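From: Irina Oprea
To: Protstead Knitters list
Date: Wednesday, February 12, 2020
Subject: Re: Folding buttoned cardigans for the drawer

Jeptoo Massawe wrote:

> I have been folding all the children's knits the Drutberg way for
> a month now and I am a convert. Every button done up, face down,
> sleeves crossed over the back, then in thirds. They stand up in the
> drawer like books and come out without a crease. I got 29 pieces
> into one drawer! Has anyone tried it with the heavier cardigans?
> Adhiambo says hers keep their shape all winter.

Jeptoo, I'm glad it works for you, but I tried it on our heavier ones and I'm not sold.

My trouble starts with "every button done up." On a thin cotton knit, fine. On anything with a ribbed band and a second layer of knit inside, the band gets pulled toward whichever button is under the fold, and after a few weeks in the drawer it has a wave in it. I had two like that in July, when I got the winter things out to air. I'm willing to believe I did the thirds badly. I did them badly on all of them, then, and only the lined ones came out wavy.

Then there is the business of standing them up. Books have a spine. A child's cardigan has a soft middle and two cuffs that want to be somewhere else, and once you take out the first one the rest lie down. How many of your 29 are still upright by Friday?

What I do is slower and less pretty. I open the thing out on the bed, smooth the front panels, and look at the inside before I do anything else, that being where I find the pulled threads. 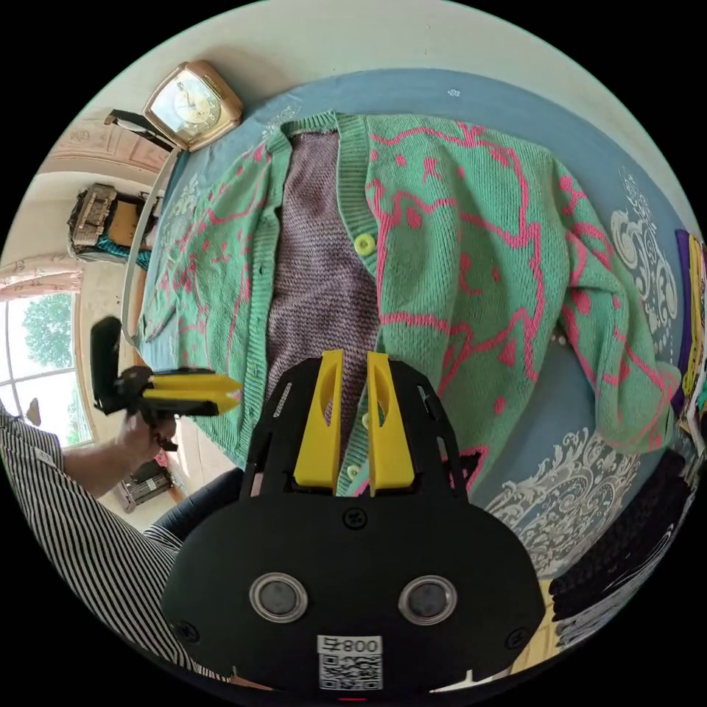

Should a cardigan be buttoned before it is folded?
Only the top button, if the knit is thick or has a lining; thin ones can be buttoned all the way down.

I got that from Laurențiu Matei, who finished knitwear at Vendetance for 15 years, and it is the one piece of folding advice I have tested and kept. After the top button, I lay the sleeves straight down along the sides — no crossing — and fold once, hem to shoulder. Flat in the drawer, heaviest at the bottom, no more than 9 in a stack.

Yes, you have to lift the pile to get at the bottom one. I can live with that.

As for Adhiambo's keeping their shape all winter, were they in the drawer all winter, or being worn? Mine look fine too if they are on a child every other day. I'd like to hear from someone who put a lined one away in spring and measured the band in the fall. Florin, didn't you try it with the Admasu pattern?

Irina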